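The Homlow Blocks

200 shares | 21 comments

Teodoro Sarmiento had been cleaning the rooms at Homlow for longer than some of the people who worked in them had been able to drive, and in all that time he had never moved a thing he wasn't asked to move. He wiped up to the edge of it, whatever it was, and then he wiped along the other side, and if a bit of dust got left underneath, well, that dust had earned a rest.

He came in at the end of the day with his thermos and his jumper with the elbow gone, and he did the kitchenette first, where somebody always left a teaspoon in the sink as though it might wash itself out of embarrassment. Then the hallway, then the bins, and last of all the room with the black table.

It was the sheet of paper that got him. A plain white sheet lying on the black, with four squares printed on it, two above and two below, and every square made up of chunky bits of black and white that went together in their own particular way. He leaned on his mop and looked at it for a good while. Then he looked across at the white box, and bless him if there weren't four more on top of that.

"Quilt blocks," he said out loud.

He told Marisa about them that night, over the reheated lamb. Marisa hadn't touched her sewing machine since February. It sat in the spare room in Nelham under a tea towel, next to the basket of scraps and the good scissors that no one else in the family was allowed to use on wrapping paper, and every time he went past to get to the linen press he felt it looking at him. Her sister Inés had been the other half of all that. They'd done their quilts over the phone, the two of them, one in Nelham and one up in Talavera, arguing about borders until the tea went cold at both ends, and when Inés died the phone had gone quiet and the machine had gone quiet along with it.

"What sort of blocks?" Marisa said, not very interested, chasing a pea.

"Black and white. Sort of like a little maze, but not a maze. Like somebody started on a checkerboard and kept changing their mind."

"That could be anything, Teo."

So the next evening he took a pencil, and the back of the gas bill. He was no artist — he had once drawn a map to his own daughter's engagement party that put two carloads of cousins in a paddock — but he stood there and went square by square with his tongue between his teeth. He got the first one wrong and had to rub it out with his thumb. He drew the second one sideways, from leaning, and left it that way. By the time he'd done the sheet and made a start on the box, his tea was stewed and he still had the floor to mop.
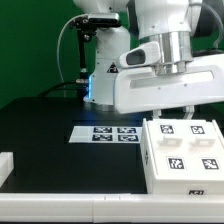
The printed sheet on the black table, and the white box with its own four squares on top.

Marisa put her glasses on for the gas bill, and then took them off and put the better ones on.

"This one's got no balance at all," she said.

"No?"

"It's all down the one side. Inés would've had a fit." She turned the bill around, and then around again. "Unless you put it next to that one. Is that right, that corner? Or is that you?"

He admitted it might be him.

"Well, go and look properly tomorrow," said Marisa, "and take a ruler, for heaven's sake, they're meant to be square," and she got up from the table with her dinner half finished, and he heard the spare room door, and the slither of the tea towel coming off.

He washed up as quietly as he could manage. After a bit she called out to ask whether he thought there was any of the black homespun left or had she given it to the Caltinine ladies for their raffle, and he called back that he thought it was on top of the wardrobe, and he dried his hands and went to find the stepladder.

Posted 9th June in Short Fiction

More stories
The Last Bus Out of Caltinine
A Pie for Mrs Dunnet
Low Tide, Borrowed Boots
What the Magpie Took

Like a good yarn with your cuppa? Sign up to our newsletter and we'll send you new fiction as it's posted. You can unsubscribe at any time.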